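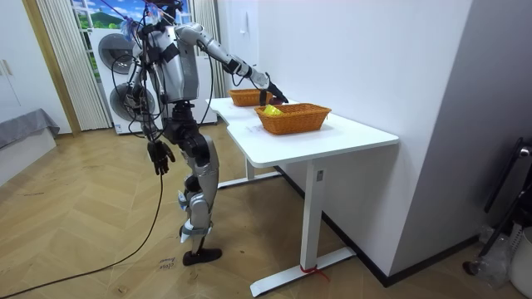 The L-shaped desk with the two woven baskets on it.

From: Conall Mulcahy
To: Laven home office list
Date: 2023-06-05
Subject: Re: baskets on the desktop, yes or no

Goda wrote:
> I gave up on drawers in April and moved everything into
> two open baskets on top of the desk. I can reach it all
> without getting up and the desk looks calmer. I think
> anyone with a sit-stand desk should try it. You don't
> need a drawer unit at all.

I'm not convinced, and I did try it. Two weeks with a pair of baskets from Clellari, one for paper and one for cables and chargers. The paper one was fine for a few days. Then it was a stack of envelopes with a stapler somewhere at the bottom. The cable one I don't want to talk about.

My trouble with a basket is that you only ever see the top layer. You say you can reach it all, but reaching in is one thing and finding the right adapter is another. I ended up tipping the whole lot out on the desk twice a day, and then the desk didn't look calm.

I'll give you that the L shape helps. If the baskets can sit on the part you don't type on, they cost you very little. Mine is a straight top and I lost 14 inches of it, which I noticed every time I opened a notebook.

Also, does anybody raise and lower theirs with the baskets loaded? Mine crept toward the edge over a week or so. Could be my floor. We have old parquet too and nothing in this house is level.

Leka asked last month about woven versus plastic. Woven looks better, I agree, but mine snagged a sweater and shed little bits into the keyboard. A liner might fix that. I haven't bought one and at 16 dollars each I probably won't.

What I'd like to hear from Goda is what's in them now, and whether it's the same stuff that went in back in April. If you can put your hand on a spare pen without looking, I'll take back half of this - but only half, the drawer unit stays.

Conall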